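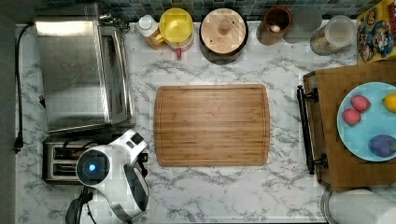

Ognjen Dimitrov
Kitchen and Home Reviewer

I have sharpened knives badly for most of my adult life, so I came to the Losgate two-sided whetstone with low hopes and a drawer full of dull blades. Two months in, I love this thing!

The stone is coarse on one side and fine on the other, and it sits in a rubber cradle that grips the counter so well I stopped putting a towel under it. It costs $69, or $80 with the clip-on angle guide. Get the guide. My first chef's knife took 40 minutes (I was being very careful), and by the end it went through a ripe tomato with almost no push from me. The second knife went a lot faster.

The fine side is rated 3,000 grit, plenty for home cooking. I tried my paring knife, a serrated bread knife I should have left alone, and an old Demissie cleaver that came from my uncle. The cleaver was the happy surprise — it splits squash again.

A few gripes. The printed instructions are tiny and skip how long to soak the stone (I do ten minutes). The angle guide is too narrow for the cleaver, so that one I did freehand. And the gray slurry gets everywhere, so keep a rag close by.

I started in July and now touch up my knives every other week, usually with the radio on. Mine is staying out by the sink.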